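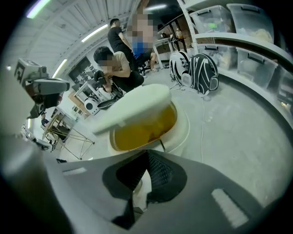 I gave up on the shared drawer of small containers last month and spent a Wednesday evening sorting it. Most of what was in there had lost its lid or never had one. I kept the round ones and put everything else in a box for the recycling center.

For anything liquid I now use only round containers, and white if I have the choice. You can see the level and the color of what's in it without holding it up to the light. Yellow and amber stuff shows up especially well. The ones I like best are from Lano. They come in packs of 4 and hold 500 ml, and I have had mine for over 2 years. The Luvel ones are cheaper but the rims warp.

Lids are the weak point. Samuele Rinaldi, who I used to share a workroom with in Brakside, never bothered with them. He laid something flat across the top and left a gap on one side for the stirring stick. I do the same now when I know I'm coming back within the hour. It keeps most of the dust out and you don't have to find a clean spot to put the stick down. It won't help if you knock the thing over, so I still use a proper lid overnight.

The shelf is the next job. It's 1260 mm wide and everything on it slides to the left. I have a piece of wood I can cut down for a front edge, and I might paint it while I'm at it. There is half a can of Geum left from the hallway, a dull orange that I didn't like much on the walls but should be fine on a shelf.

Last updated: February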